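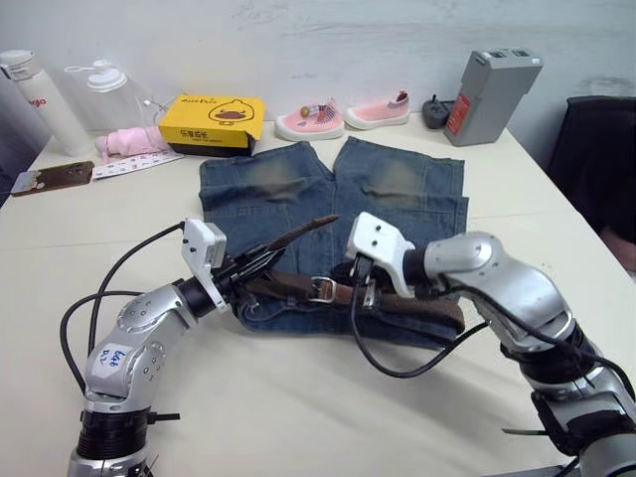 Words by Nima Ranjbar
Features | August

The code of practice that landed on desks at Vamiten this summer runs to 400 clauses, and not one of them mentions a belt. It has plenty to say about fences, stop buttons and the colour of warning lamps. On what counts as finishing a job, it offers a single line: the task shall be completed to a satisfactory standard.

Satisfactory to whom? Take a brown leather belt threaded through a pair of jeans, laid flat on a white table, with one gripper pinching the strap and another holding it just to the right of the buckle. A person would call this a small chore. For anyone drafting a standard it is a swamp. Is the job done when the prong is through the hole, or when the loose end is tucked away? Does a twisted strap count as a fail?

Collow, which wrote most of the draft, says firms should settle such matters themselves and publish their results. I have read what they publish. Shojaei reports 962 good runs out of 1,000 on clothing tasks, a figure that has since turned up in two sales brochures. Its notes allow the operator to reset the garment between tries and leave out any run "spoiled by outside factors". The factors are not listed.

Then there is clutter. The draft asks for a "representative setting" and leaves it there. Some workbenches are bare. Others have bottles, a yellow shoe box with a duck's face on it and a pair of pink children's shoes lined up along the wall, which is at least closer to how people live. A score from one kind of table tells you little about the other, yet nothing in the code makes a firm say which it used.

Even labelling gets half a page of fuss over typefaces. One arm I have in mind carries a scrap of white paper with blue handwriting on it, and I would trust that sooner than a printed plate copied from an old manual – provided somebody keeps it up to date.

The Bandunport meeting will take comments on the draft until noon on Sunday. Mine asks for 2 changes: publish every run, including the spoiled ones, and say in plain words what "done" means before the arms start moving.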